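Giltura Forums > Home Robots and Automation > Data and Training
Thread: Kitchen counter examples, worth collecting more of these?
October 2025

tristan_k
We're up to 1,963 recorded runs with the little bowl and cutting board. Same counter, same arm, same two people on the controls. My lead wants to double that before we train again and I think we'd be doubling the wrong thing. Two views from one session so you know what kind of setup I mean.

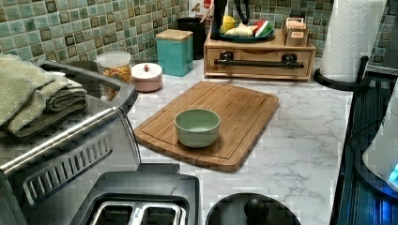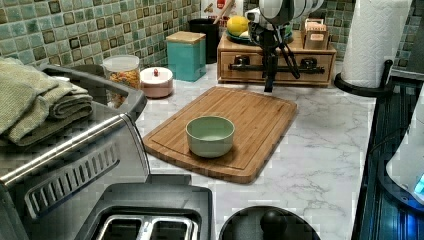 Green bowl on the cutting board, same session. The arm is in the second one only.

Before anyone asks, the policy is the stock Zosar one with our changes to the action chunking. Loss looks great. I don't trust it.

mudflap77
You shouldn't. If every run has a green bowl on that board, in front of that tile, the model can learn the tile. I'd bet money that if you hung a bedsheet over the backsplash your success rate would fall off a cliff.

ostrander
I disagree with mudflap. We heard this same warning in July and went out and recorded in four kitchens with far fewer runs in each. It was worse everywhere, including the kitchen we started in. Depth first, then variety. You want the thing to be good at one counter before you ask it about another.

mudflap77
Worse on what test though? Last time you posted numbers, the test runs came from the same afternoons as the training runs.

ostrander
Some of them did. Not all.

VMarchand
Vernon Marchand here, I clean up recordings for a living, so take this as the view from the far end of the pipe. What I like in those two is the mess. Toaster, lid with a knob, towels, plate with a lemon on it. Most of what I get sent is a bare table and one block, and then people wonder why it won't work in a house. What I don't like is that the mess probably never moves. Does it?

tristan_k
It doesn't move much. The bowl and board get shifted between runs. The stuff at the back stays put because resetting it eats the whole day.

VMarchand
Then as far as the model cares it's wallpaper. Expensive wallpaper.

lowell_b
Can't you just fake it? The Sandhu scripts will swap the background and recolor objects. We ran them on 504 of ours and called it a day.

mudflap77
I've looked at output from those. Half the time the object changes color and the shadow stays behind where it was. I'm not convinced anybody has shown it helps on real hardware, only that it makes the dataset look bigger on a slide.

lowell_b
It helped us. Not a lot, I'll give you that.

tristan_k
Lowell, was that measured on a kitchen you hadn't recorded in?

lowell_b
No, same bench, different day. I'd have to ask if we ever tried it cold somewhere else.

ostrander
My suggestion stands. Keep your counter, but make the operators start the arm from odd places. Ours had learned one swoop and would do that swoop no matter what you put under it. Recovery runs did more for us than any change of scenery — and nobody here ever wants to record them since they're boring and look like mistakes.

VMarchand
Agreed on recovery runs. Please label them, though. The last Tristitz batch had them mixed in with the plain failures and I spent days pulling them apart by hand.

tristan_k
OK. I'm going to hold back a chunk of sessions by date, cover the tile for a few tests, and see what breaks. If it survives that I'll eat my words and we can go record another pile of the same bowl. Will post numbers, good or bad.

mudflap77
Post the bad ones first.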